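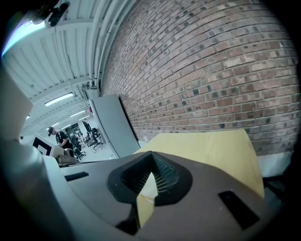 The Gripper on a Stick

Every firm selling robot hands now wants you to hold one first. We spent two days in a brick-walled workshop finding out what that proves.

By Usha Nambiar

The pitch goes like this. Teaching a robot arm to do a chore is slow and dear, because somebody has to drive the arm through the chore again and again, and arms are awkward things to drive. So leave the arm at home. Take the gripper off the end, put a handle and a camera on it, and give it to a person. The person folds the towel or stacks the cups, the camera records what the gripper saw, and later on a robot with the same gripper and the same camera learns to copy it.

I have heard this pitch four times since January, from four different companies, and each time it came with a video of a robot tidying a kitchen. I have also written about robots long enough to remember the vacuum that was going to do stairs. When Albertina Moreira told me she was putting two of the hand-held units side by side, on the same jobs and with the same people, I asked if I could come and get in the way.

Moreira runs a small automation shop in Tenville that fits arms to packing lines for food and hardware businesses. She doesn't make grippers and she isn't paid by anyone who does. A customer had asked her whether this hand-held business could save them money on a line that changes products every few weeks. She didn't know, and she was tired of guessing from brochures.

The two units

The first was the Finel, a grey, chunky thing with a wide-angle camera that takes in most of the room along with the fingers. The second was the Zokolier, slimmer and lighter, with a narrower lens and a second small camera near the wrist. Both have two fingers that close when you squeeze a trigger. Both write to a memory card. Both makers say a new user can be collecting good recordings within the hour.

That last claim is true if you are generous about the word "good." I was making recordings with the Finel inside ten minutes. When Moreira's software went through them that evening, it threw out a bit under half. I had swung the gripper too fast between the shelf and the bench, and the system that works out where the hand is from the video had lost its place. On playback my hand jumped sideways through a table.

"Everyone does that," Moreira said. "You're carrying it like a hair dryer. Carry it like soup."

I carried it like soup for the rest of the afternoon and my numbers came up, but my shoulder did not thank me. The Finel is heavy at the front. You notice nothing for a quarter of an hour and then you notice nothing else. The makers' videos are all under two minutes long.

What a wide lens buys you

A wide lens is kinder to beginners. It sees ceiling lights, corners, chairs, the edge of a door, and every one of those is something for the software to hang on to while you wave the thing about. Moreira's place has a big brick wall, and I had assumed all that texture would be a gift. It was and it wasn't. Up close, one patch of brick looks a lot like the next, and when we worked with our faces nearly to the wall, the Finel sometimes decided it was a patch over from where it was. Back away a metre, get some furniture in view, and it settled down.

The Zokolier was fussier. With its narrower view it wanted printed markers set out near the job, black squares on white, and when it could see one it was the more accurate of the two by a fair margin. When it couldn't, it sulked. A demonstration that depends on a marker is a demonstration that depends on somebody remembering to put the marker out, and in a real packing room I give that about a week.

Neither company mentions any of this on its front page. Finel's talks about working "anywhere." Zokolier's says "any surface." I tried a stainless steel bench under strip lights, the most ordinary surface in any food plant in the country, and both units had trouble with the reflections.

The trial itself

Moreira set three jobs. The first was picking small cartons out of a tray and standing them upright. The second was hanging a looped strap over a peg. The third, which she chose out of spite, was putting the lid on a round tin.

Over the two days we kept 102 recordings of each job with each unit, after throwing out the bad ones. Then the fingers and cameras went onto an arm, a plain six-joint model driven by a Gounder controller, and the software was left overnight to learn what it could. In the morning the arm got 16 tries at each job for each gripper.

I will give the results as plainly as I can, because this is the part that tends to get blurred.

Cartons went well. The arm with the Finel fingers managed 14 of its 16 tries and the Zokolier managed 13. I wouldn't bet a sandwich on the difference between those two numbers. Both failed the same way, by nudging a neighbour over while reaching for the one they wanted.

The strap was harder. Finel got nine. Zokolier got 12, and it looked more certain of itself, with less of the hovering that makes you want to reach in and help. Moreira put this down to the second camera, which can see the peg when the strap is blocking the first one. That seems likely to me, though we didn't test it with the second camera covered, and we should have.

The tin lid was a washout. Three for one, two for the other. Putting a lid on is mostly a matter of feel, and neither unit records feel. A person doing it with the hand-held gripper can sense the lid catch and ease it around through the handle. The camera sees a lid, then a slightly different lid. Whatever my wrist knew stayed in my wrist.

I put this to Zokolier's sales people by phone. They told me force sensing was "on the road map." I've had a fair look at road maps in this industry, and there is a lot of scenic driving on them.

The case for it anyway

I went in expecting to write a grumpier piece than this one. The carton result changed my mind a little. Driving the arm directly, with the pair of hand controllers Moreira normally uses, one of her technicians had taken most of three days to collect a similar set of recordings the month before. With the hand-held units we had more than we needed for cartons by the first lunch break, and that included my bad ones.

There is also the matter of where you can do it. An arm is bolted down. A gripper on a handle goes into a backpack. Moreira took the Finel home and recorded herself clearing a dishwasher, which she says is the only time she has been glad to do it. If what a robot needs is to see the same job in plenty of different rooms, and the people who study this seem to agree that it does, then carrying the gripper to the rooms makes a good deal more sense than carrying the rooms to the arm.

What bothers me is the sum at the bottom. The Finel kit costs 3000 dollars before you buy an arm, a controller, or a computer strong enough to learn anything from the recordings. The software licence is extra and renews every year. Then there are the hours of the person holding it. Both companies describe those hours as if they came free, because the person is "just doing their job." They aren't. I timed myself standing up cartons with my bare hands and again with the gripper. With the gripper I took about three times as long, and I swore more.

So a business that hands these out on the floor is asking its staff to work at a third of their speed, with a weight on one arm, to train a machine meant to take over the work. I'd want to be in the room when that one is explained. Moreira has been, once, at a hardware packer's. The questions from the floor were sharper than anything the managers had asked. One woman wanted to know who owned the recordings of her hands. There was no answer ready, and as far as I know there still isn't.

How sure are we?

Not very. Sixteen tries is a small number. Two people made nearly all the recordings, and one of them was me. The arm worked at the same bench where we had recorded, which is the easiest test there is. When we moved the tray to a table on the other side of the shop and swapped the cartons for a different brand, the Finel's score dropped to nine and the Zokolier's to seven. Finel's own leaflet says its units reach 70 per cent in rooms the robot hasn't seen before. We didn't get there, with one new spot and one new carton. I asked which rooms and which jobs the leaflet meant and was sent the leaflet again.

There is a fair reply to all this, that we didn't collect enough. More people, more benches, more cartons, and the scores ought to climb. I believe that. I would only point out that "more" is the thing being sold as cheap, and a customer should ask how much more before signing.

Which one would Moreira buy? She sent the Zokolier back at the end of the loan and kept the Finel for another month, mostly on account of the markers. Its trigger is nicer, too, and the battery door doesn't pop open when you set it down. She told her customer that the hand-held approach might be worth a go on their carton line, as long as the cartons don't change shape much, and that the jar line should be left alone.

The customer has asked for a quote on both lines.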